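Lunditz Bottle Transfer Cell: Product Page and Safety Notice

Manufacturer: Roltau
Distributor: Trirnar
Status: Available, subject to the corrective action set out on this page
Last revised: January 28, 2019

Overview

The Lunditz is a table-mounted transfer cell for moving bottles between open crates. It is supplied by Roltau as a complete station, with arm, pedestal, gripper, crate locators and control software, and is sold and serviced by Trirnar. It is intended for light packing and sorting work where the bottles differ in height and colour and the crates are changed by hand.

Customers who already operate a Lunditz cell are asked to read the section headed "Gripper release fault" before the cell is next started. Customers considering a purchase should note that all cells leaving the factory now carry the corrected software and need no further work.

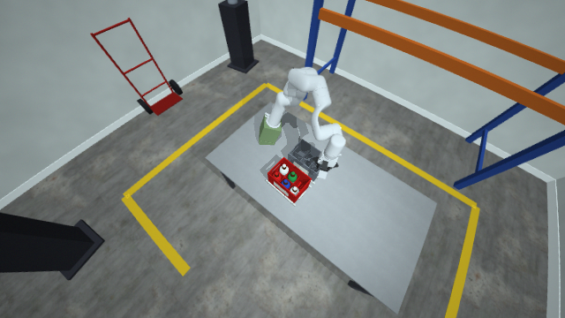 Each cell is delivered with a commissioning record, which lists the crate positions taught at the factory and the software version installed. The record should be kept with the cell. Trirnar will ask for it whenever a service visit is booked, and a cell without its record will have to be taught again from the beginning.

Gripper release fault

In August a customer reported that a Lunditz cell had opened its gripper while a bottle was still above the crate wall. The bottle fell outside the crate. No person was hurt. The customer, Uchida, stopped the cell and kept the control log, and Roltau wishes to record its thanks for the prompt report.

The log covered 1,882 transfers, of which 8 ended in an early release. All of the early releases followed a protective stop. When the cell was restarted, the software resumed the movement from the correct position but used the release height stored for the previous crate. If the previous crate was the taller of the two, the gripper opened too soon.

The fault does not affect the protective stop itself. In every recorded case the arm halted when it was told to halt. The risk arises only after the restart, when a bottle may be dropped from a height that the operator does not expect. With glass bottles there is a risk of cuts, and with filled bottles there is a risk of spillage on the table and on the floor.

Cells affected

The fault is present in software version 40 and all earlier versions. The version number is shown on the start screen of the control panel and is also printed on the last page of the commissioning record. Cells used with a single type of crate are affected in principle but are unlikely to show the fault in service, as the stored height and the required height are the same. They should be updated nonetheless.

Interim measures

Until the corrected software has been installed, the following measures apply.

After any protective stop, select "Clear and home" on the control panel. Do not select "Resume".
Remove any bottle held in the gripper before homing the arm. This must be done with the drive power off and locked.
Run the first transfer after a restart at reduced speed, with all persons outside the marked floor area.
Do not transfer glass bottles or bottles with unsealed tops.
Enter every early release in the cell log, whether or not a bottle was damaged, and send a copy to Trirnar.
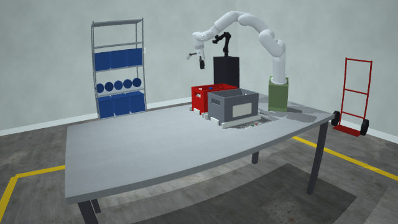 May the cell remain in use while the update is awaited?

The cell may remain in use provided that the interim measures are followed in full and that every operator has been told of them. Where this cannot be assured, the cell should be switched off and labelled as out of service.

Corrective action

Roltau has changed the way in which the release height is stored. In the corrected software the height is read again after each stop and compared with the crate position selected on the panel. If the two do not agree, the arm will not move and a message is displayed. Repeat trials on a test cell, each beginning with a forced stop in mid-transfer, were carried out before the software was approved. There were 100 such trials and no early release was recorded.

The update is free of charge. It is installed by a Trirnar engineer, who will also check the seating of the crates and the taught positions and will sign the commissioning record. Customers should allow half a working day. The cell must be cleared of bottles before the engineer arrives.

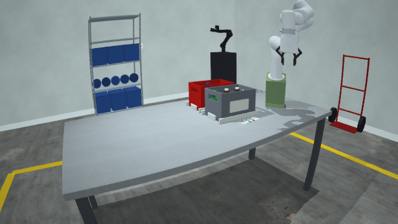

Customers who have altered their crate positions since commissioning should say so when booking, so that enough time can be set aside for the positions to be taught again. Crates from other suppliers may continue to be used if their outer dimensions match those given in the installation manual. Worn or cracked crates should be replaced before the visit, as a crate that does not sit square will cause the new height check to fail.

Spare parts and documents

The following may be ordered from Trirnar: gripper finger set, crate locator set, replacement commissioning record, and installation manual with the revised chapter on restarting after a stop. The revised chapter is sent without charge to all registered owners. Earlier copies of the chapter should be destroyed.

Reporting

Any unexpected movement or release should be reported to the Trirnar service desk on the day it occurs. Please give the serial number of the cell, the software version and the type of bottle being handled, and do not clear the control log until the service desk has confirmed that a copy has been received.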